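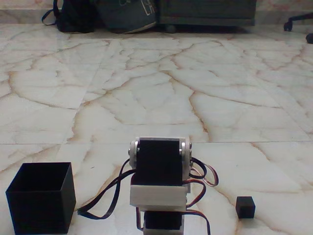

Can a machine do your chores yet? Our readers ask us this often, and in September 2024 the answer is still: some of them, and slowly.

The small job everybody starts with is tidying. One cube lies on the floor, one open box stands a little away from it, and the arm has to bring the first into the second. A child of four does this without thinking. For a small arm with hobby servos it is a serious task, because every joint has a little play and the errors add up until the fingers close beside the cube.

The workshop group in Bralness tried the same exercise with its own kit last spring. In 15 attempts the cube went into the box 7 times. After they changed the cable routing, so that the wires did not pull on the upper joint any more, the result became better, but they have not yet repeated the full series.

What does it mean for the home? The company Hirkitz promises a laundry helper under the name Luvoneo, and we have seen it fold towels. Shirts it leaves for you. On the shop floor the situation is more friendly – parts come always in the same place, and the light does not change. Sorting and loading boxes is there already normal work for machines.

Our advice is to wait with buying, but to build a small arm if you have the patience. The parts list from the Bralness group will be in the next newsletter.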